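물 따르기 시연 갤러리 (원격조작, 1월분)

급하게 올림. 정리는 나중에. 과제는 하나, 병 잡아서 컵에 물 따르기. 조작은 Telmo Montes랑 Maite Arroyo가 번갈아 했고 저는 옆에서 에피소드 자르고 라벨 붙임. 프로젝트 이름은 그대로 Gullero. 이번 달 목표 345개. 아직 다 못 채움.

규칙 다시 적음. 시작 자세는 매번 팔을 왼쪽에 두고 출발. 컵은 위치 조금씩 바꿔도 되는데 색은 섞어서 쓸 것. 한 색만 쓰면 나중에 정책이 색만 외움. 작년에 당해봄.

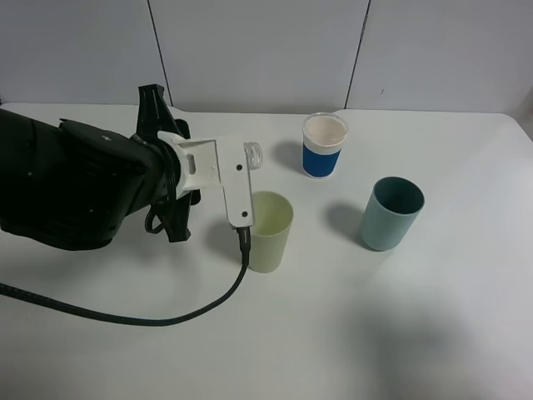
리더 암 감도는 80으로 고정. 처음에 더 높게 잡았다가 손목이 덜덜 떨려서 내림. Telmo는 답답하다고 하는데 재생해 보면 이쪽이 훨씬 부드러움. 케이블은 출발 전에 꼭 한번 볼 것. 손가락에 감기면 그 에피소드는 버림. 예외 없음.

그리고 잡는 동작. 병 허리를 너무 세게 물면 찌그러지면서 물이 확 나옴. 약하게 잡으면 기울일 때 돌아감. 중간이 어려움. 손으로 직접 팔 잡고 가르치는 방식도 해봤는데 따르기는 원격이 나음. 손으로 끌면 기울기 속도가 들쭉날쭉. 접시 옮기기 같은건 손으로 해도 괜찮았음.

연두색 컵에 따르는 중. 물줄기 가늘게, 이 정도가 딱 좋음.

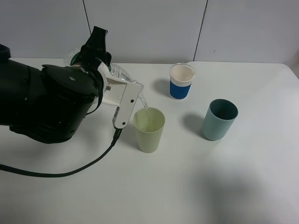
따르기 구간 / 고정 카메라

여기가 제일 중요한 구간. 물줄기가 나오기 시작하면 손목 멈추고 기다림. 조급해서 더 기울이는 사람 많은데(저 포함) 그러면 컵 밖으로 튐. 라벨은 세 단계로 나눔. 접근, 기울임, 복귀. 기울임 시작점은 병이 움직이는 프레임이 아니고 물이 보이는 프레임 기준. Emiliano Vidal이 이걸 계속 헷갈려해서 문서에도 적어 둠. 옛날 라벨은 기준이 달랐으니까 합치지 마세요.

뒤에 파란 띠 컵이랑 청록색 컵은 방해물 역할. 목표 컵 아님. 지시문에 "연두색 컵에 따라라"라고 꼭 색을 넣을것. 색 빠진 지시문이 40개나 나와서 다시 쓰는 중임. 아 귀찮다.
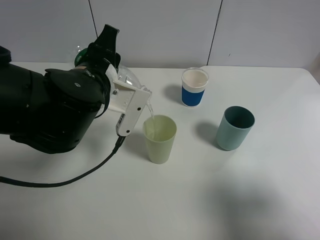

조작하는 사람은 화면만 보고 함. 테이블 직접 보면 안 됨. 직접 보고 하면 로봇한테는 없는 정보로 움직이게 되니까. Maite는 이제 화면만으로도 곧잘 하고, 저는 아직 컵 테두리 높이를 자꾸 틀림. 깊이감이 없어요 깊이감이.

복귀 동작도 녹화에 꼭 포함. 따르고 바로 끊은 파일이 꽤 있는데 그건 학습할 때 병을 든 채로 멈춰버림. 병 세우고, 잠깐 멈추고, 그다음 종료 버튼. 순서 바꾸지 말것.

손목 카메라는 병이 렌즈 코앞이라 거의 흐림. 그래도 초록색 병목 테두리는 잘 잡혀서 입구 방향 볼 때 씀. 노출 자동은 꺼주세요. 투명 플라스틱에 하얗게 반사 생기면 밝기가 출렁거림.

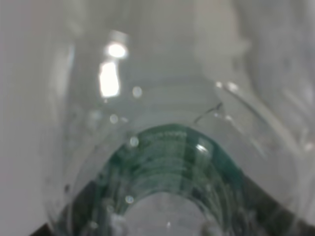
파일이랑 남은 일

원본은 Koubek 서버, 폴더 번호 2193. 손목 영상이랑 고정 카메라 영상 길이 안 맞는 거 있으면 지우지 말고 저한테 먼저 말해주세요. 타임스탬프만 밀린 경우가 있음.

검수는 Adoración Campos. 버릴 것 표시만 하고 삭제는 나중에 한꺼번에.

다음엔 병 위치 바꿔서 오른쪽에서 출발하는 버전. 왼손 조작도 해보자는 얘기 있었는데 보류. 사진 더 필요하면 댓글 주세요, 오후 4시 이후에 확인함니다.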